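Local > Getting Around > Staraldale

The 47 bus is coming back, and it goes past the market now

27 comments

I've been waiting to write this one for a while! The 47 bus is coming back to Staraldale in May, and it'll run seven days a week, evenings included. Prosirar, the company that runs most of our buses, put the new timetable up yesterday afternoon, and my phone hasn't stopped buzzing.

If you moved here recently, the 47 was the one that went from the train station up the hill to Byun, past the clinic and the old mill, and then back down along the river. It was dropped two winters ago when Prosirar was short of drivers. Since then, anyone in Byun without a car has had to walk down to the main road for the express, and that hill is no joke with groceries (I've done it with a watermelon, once, and never again).

The petition to bring it back closed with 3071 names on it. Mine is in there, so take my cheerfulness with a grain of salt. Prosirar says the petition was "part of the picture," along with a new group of drivers who finished their training this spring.

So what's different? The route, for one thing. Buses will still leave from the station, but after the clinic they turn left and stop at the covered market before heading up the hill. I like that a lot. The old bus sailed right by the market on the far side of the river, and you had to get off at the bridge and double back. The trade-off is that the two stops on Mill Lane are gone, and I've already heard from a reader up there who is not happy. She'll have a longer walk to the clinic stop, and she wants to know why a small loop couldn't be added. I asked. The answer was that the turn at the top of the lane is too tight for the newer buses, which are longer than the ones we used to have.

The first bus leaves the station at 5:50 in the morning and the last one comes down from Byun at 10:40 at night. During the day they run every half hour. After seven it drops to once an hour, so if you're going to a movie, look up your ride home before you buy the popcorn.

Fares stay the same as on the other town routes. You can pay with a card when you get on, with coins if you have the right change, or with the Jovix app. A word about Jovix: the day pass you buy there covers the 47 and the other town buses, but it doesn't cover the express, even though the two share a stop at the station. I got caught by that last month and had to buy a second ticket while a line of people sighed behind me. The printed day pass, the one you get at the station window, does cover both. Same price, too! I asked Prosirar if the app pass will be changed to match and was told they're "looking at it."

I also wanted to know whether this will last. Before it was cut, the route was carrying 1303 riders a week, and that was with no evening service at all. Prosirar has promised to run the new timetable for a full year before deciding anything. A year seems fair to me. It gives people time to get used to it, and it takes in a whole winter, when I'd expect the hill to do most of the persuading.

The shelters are a mixed bag. The one at the clinic has a new roof and a bench you can sit on without sliding off. The one at the top of Byun still has its cracked side panel, and a new one is on order but won't be in by the time the buses start. Bring a hat.

I'll be on the 5:50 on the first morning, if I can get myself out of bed. Come say hi, I'll be the one with the enormous coffee.

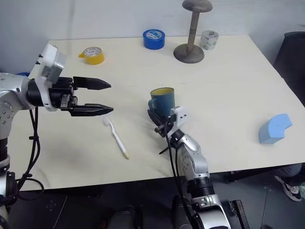

Where to get the timetable

Paper copies are at the station window and at the clinic front desk. Large-print ones are at the station only, so ask at the window.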